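Prillside Play Library, minutes, 2022-08-06

Item 2, small parts table. The Meslow proposal is to give the puzzle cube and the blocks one dish between them and call it sorted. Anum Rana doubted this would last a week. Table as it stands:

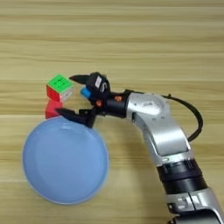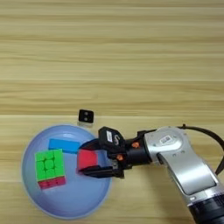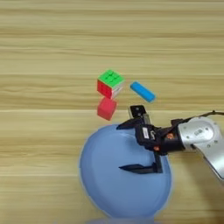
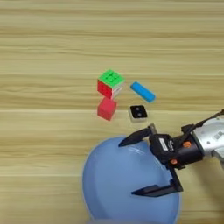 Rana asked what the 700 set aside for storage is meant to buy, given that the Niazi quote covers 40 lidded tubs and no labels. Meslow's answer was that a dish is quicker for children than a lid. Rana replied that a wide, shallow light-blue dish like the one on the table takes up a lot of room for a few blocks and a cube with a green side. No figures were offered on lost pieces. Quote to be redone with labels.

Item 3, Plutell shelving. Held over to the next meeting in August.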